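Richtfest am neuen Laborgebäude Grotthorpe: Bauherrschaft und Planer ziehen Zwischenbilanz

Mit einem kleinen, aber gut besuchten Richtfest ist am 20. Februar der Rohbau des neuen Laborgebäudes auf dem Gelände Grotthorpe gefeiert worden. Der Wind pfiff zwar kräftig durch die noch offenen Fensteröffnungen im Erdgeschoss, doch das tat der guten Stimmung keinen Abbruch, und wer rechtzeitig kam, bekam auch noch einen Teller von der Gulaschsuppe ab. Die Zimmerleute sprachen den Richtspruch vom Gerüst herab, das Glas zersprang beim ersten Wurf, und danach wurde noch lange beisammengestanden – länger jedenfalls, als es der Ablaufplan vorsah.

Das Gebäude, das den Namen Haus Anel tragen wird, entsteht auf dem früheren Parkplatz zwischen der Werkstattzeile und dem alten Heizhaus. Auf drei Geschossen sollen hier künftig Forschungsgruppen unterkommen, die bislang über mehrere Standorte in der Stadt verteilt sind und sich, wie man so hört, häufig nur in der Straßenbahn begegnen. Im Erdgeschoss sind eine große Versuchshalle und ein öffentlich zugängliches Foyer vorgesehen, darüber liegen Labore und Büros. Generalunternehmerin ist die Firma Echevarría, die Tragwerksplanung liegt beim Ingenieurbüro Ollatetti.

Projektleiter Lorenz Ruchti, der das Vorhaben aufseiten der Bauherrschaft von der ersten Skizze an begleitet, fand in seiner Ansprache herzliche Worte für alle Beteiligten. Es habe durchaus Wochen gegeben, in denen man sich den heutigen Tag nur mit viel gutem Willen habe vorstellen können, sagte er und erinnerte an das Grundwasser, das in der Baugrube deutlich höher stand, als die Gutachten es hatten erwarten lassen. Damals seien Bauherrschaft, Planer und ausführende Betriebe noch am selben Nachmittag im Baucontainer zusammengekommen und erst wieder auseinandergegangen, als eine Lösung auf dem Tisch lag. »Das hat mir damals sehr imponiert, und es imponiert mir heute noch«, so Ruchti.
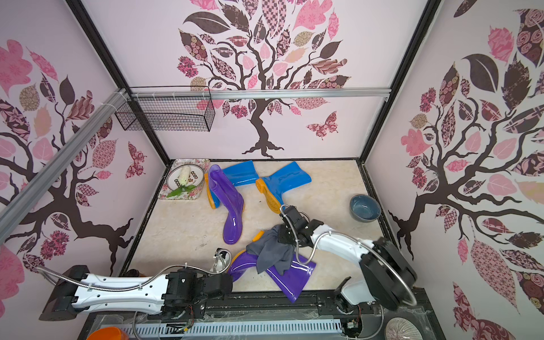 Ganz ähnlich äußerte sich Birthe Brynjólfsdóttir, die für die Firma Echevarría die Bauleitung innehat. Sie dankte besonders den Nachbarinnen und Nachbarn entlang der Zufahrt, die den Lieferverkehr über den gesamten Winter mit erstaunlicher Geduld ertragen hätten, und versprach, dass die großen Betontransporte nun weitgehend abgeschlossen seien. Insgesamt wurden für den Rohbau 572 Betonfertigteile angeliefert und versetzt. Dass dabei kein einziger schwerer Unfall zu beklagen war, sei ihr von allem, was man an einem solchen Tag aufzählen könne, das Wichtigste, sagte die Bauleiterin, und dafür gab es auf dem Platz auch den längsten Applaus.

Die Fertigteile erklären zugleich, warum der Rohbau trotz der Verzögerung in der Baugrube nahezu planmäßig fertig geworden ist. Ursprünglich war für die Decken ein Teil Ortbeton vorgesehen, doch Ollatetti schlug nach dem verspäteten Start eine geänderte Bauweise vor, die auf der Baustelle weniger Zeit beansprucht. Die Umplanung nahm zunächst selbst fast 8 Wochen in Anspruch, und nicht allen war dabei wohl. Im Januar zeigte sich dann, dass die Rechnung aufgeht: Trotz Frost konnte an den meisten Tagen weitergearbeitet werden, und das oberste Geschoss wurde zwei Wochen früher geschlossen, als es der überarbeitete Terminplan verlangte.

Viel Lob bekam am Rande der Feier auch die wöchentliche Planungsrunde, an der neben den Architekten und Ingenieuren von Beginn an die Haustechnik und die späteren Nutzerinnen und Nutzer teilnehmen. So wurde etwa die Lage der Lüftungsschächte noch einmal verändert, nachdem eine der Forschungsgruppen auf ihre erschütterungsempfindlichen Messplätze hingewiesen hatte. Auch die Türen zur Versuchshalle sind breiter geworden als zunächst gezeichnet – eine Kleinigkeit auf dem Papier, die nachträglich aber teuer geworden wäre. Ruchti kündigte an, dass die Runde bis zur Übergabe des Hauses beibehalten wird und künftig auch die Innenausbaubetriebe einschließt.

Ein Wort noch zu den Bäumen, nach denen in den vergangenen Monaten immer wieder gefragt wurde: Die alte Linde am Heizhaus bleibt stehen. Ihr Wurzelbereich ist während der gesamten Bauzeit eingezäunt, und die Leitungsgräben wurden um sie herumgeführt. Unter ihr soll später eine lange Sitzbank Platz finden, die sich die Belegschaft der Werkstattzeile schon vor Jahren gewünscht hatte und die nun endlich im Freiflächenplan eingetragen ist. 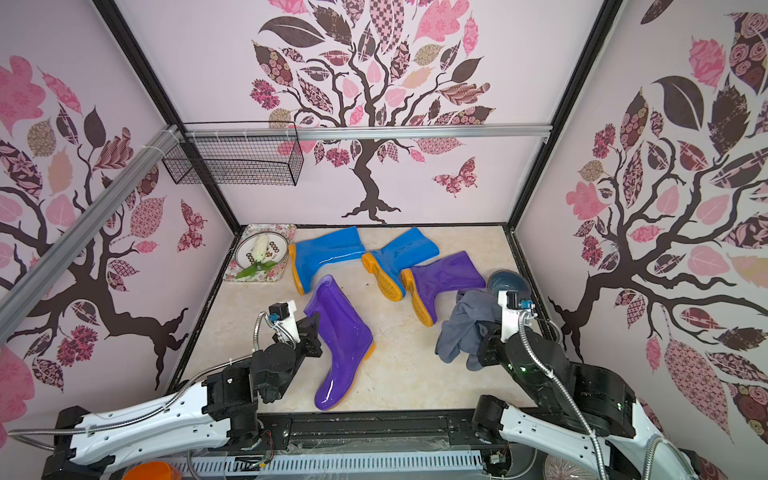

Wie es weitergeht

In den kommenden Wochen werden zunächst die Dachabdichtung fertiggestellt und die Fenster eingesetzt, damit der Innenausbau unabhängig vom Wetter beginnen kann. Parallel dazu starten in den unteren Geschossen die Arbeiten an Lüftung, Elektro und Sanitär. Die Fassade folgt von Süden nach Norden, das Gerüst bleibt deshalb an der Heizhausseite am längsten stehen.

Für Fußgängerinnen und Fußgänger ändert sich vorerst wenig. Der Durchgang zwischen Werkstattzeile und Baustelle bleibt offen, lediglich während der Fenstermontage kann es dort zeitweise eng werden. Radfahrende werden gebeten, in diesem Abschnitt abzusteigen. Die Zufahrt für Lieferungen an die Werkstätten verläuft weiterhin über das hintere Tor, und die Schranke wird dort wie bisher am Abend geschlossen.

Wer sich selbst ein Bild machen möchte, ist herzlich zu einer der Baustellenführungen eingeladen, die Birthe Brynjólfsdóttir und ihr Team nach dem Einbau der Fenster anbieten. Die Termine werden am Bauzaun neben dem Haupteingang ausgehängt. Festes Schuhwerk ist Pflicht, Helme werden vor Ort ausgegeben.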